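Pukska hand coffee grinder: six months in

Dec 12, 2020

I bought the Pukska in June after my old electric grinder finally seized up, and I have been boring everyone with it ever since. I grind every morning, usually before the kettle has boiled, and I still look forward to it (my forearm less so on a light roast!).

The burrs are the reason to buy one. My first bag through it was a medium roast from Bralow and the difference was plain from the first cup: far less bitter, with a bit of stone fruit I'd never picked up before. It takes a full load for two mugs, although you do need to give it a tap at the end to get the last grounds down.

Adjustment is by a clicking dial under the burrs. I sit at 8 clicks for the stovetop and wind it right out for plunger. The clicks are firm, and the setting hasn't wandered on me once. What I'd change is the numbering, which is tiny and the same colour as the dial. Squinting at it before breakfast is no fun. I put a dab of nail polish at my favourite setting and that sorted it.

Cleaning is a quick brush most days and a proper pull-apart every few weeks. The spring will try to escape, so do it over a tea towel. There's also a washer that sits under the spring and looks the same both ways up. It isn't. The handle wobbled for a week before I flipped it.
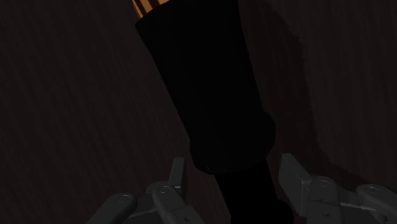 Matte black body, narrower stem.

I paid 153 dollars at the kitchen shop in Toststead. That's a lot for something you power yourself, and you can get a perfectly decent hand grinder for under 100. I tried the Yau at that sort of price and it was fine for plunger, but it sent out too much dust at the fine end and my stovetop coffee came through muddy. If you only ever drink plunger, save your money and get the Yau.

For everyone else, I love this thing. It's quiet enough to use while the baby's asleep and it comes camping with us. Spare burrs are available too, though I'm nowhere near needing them.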